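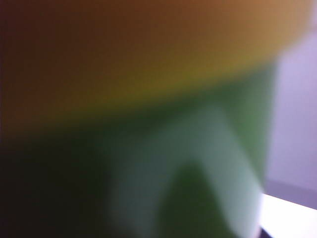 Plikia will open its second paint recycling and colour-matching depot in Stulstead this February, giving households and small trades a permanent place to return leftover water-based paint and buy it back, blended and filtered, at a reduced price. The depot will carry the company's Ninwood range of interior and exterior finishes. The range has been extended for the opening with a group of warm shades running from a deep, rusty brown-orange through lighter tan-orange to muddy golden yellow and olive, colours that sit close together and shift gradually from one to the next. These shades were selected after customers at the company's first depot asked for more earthy colours suited to brick homes, verandahs and garden walls.

Leftover paint is a common problem in sheds and garages across the district. Tins are kept for touch-ups, forgotten, and later put out with general rubbish, where liquid paint is not accepted. In its most recent year of operation, Plikia's first depot took in 2057 tins from residents and tradespeople. Paint in usable condition was sorted by type and colour family, strained, tested for coverage and returned to sale. Empty steel tins and plastic pails were sent for recycling.

The Stulstead depot will follow the same process on a larger floor. It will occupy 495 square metres of the former seed store on Cropper Lane, with a drive-through drop-off bay at the rear and a shop at the front. The building has been vacant for several years. Plikia has repaired the roof, replaced the floor drains and installed a sealed storage area that meets current rules for the handling of coatings.

Residents may bring up to 300 litres of water-based paint per visit at no charge. Tins must be closed with a firm lid and, where possible, should carry the original label. Tradespeople may open an account and will pay a small handling fee on larger loads. Solvent-based paints, aerosols, wood preservatives and two-pack products cannot be received at Stulstead for the time being. Customers holding these materials should contact their local council for details of the nearest chemical collection service.

Recycled Ninwood paint will be sold in 2, 4 and 10 litre sizes. Each batch is blended to a published colour card, although slight differences between batches are to be expected. Customers painting a large area are advised to buy the full quantity from a single batch. Staff at the counter will be able to estimate the amount required from wall measurements, and brush-outs of every shade will be on display in both natural and artificial light.

The company will also supply paint without charge to community halls, sporting clubs and kindergartens within the Stulstead district. Applications will be assessed twice a year. Priority will be given to groups that own or maintain their building and have the labour organised to complete the work. Application forms will be available at the counter from opening day.

"Good paint should be on a wall, and a great deal of it is sitting at the back of a garage," Plikia said in a statement. "Residents of Stulstead have been driving a long way to use our first depot. We are pleased to offer them the same service closer to home, and in colours they have asked us for."

The new depot will create full-time and part-time positions in sorting, blending and retail. Recruitment is under way and training will be provided – previous experience in the paint trade is not required.

The drop-off bay will open at 7 am on working days to suit trade customers, with the shop opening at 8:30 am.

About Plikia
Plikia collects, reprocesses and sells water-based paint for household and trade use. Its products are sold under the Ninwood name.

Media enquiries: Plikia Communications Office, Cropper Lane, Stulstead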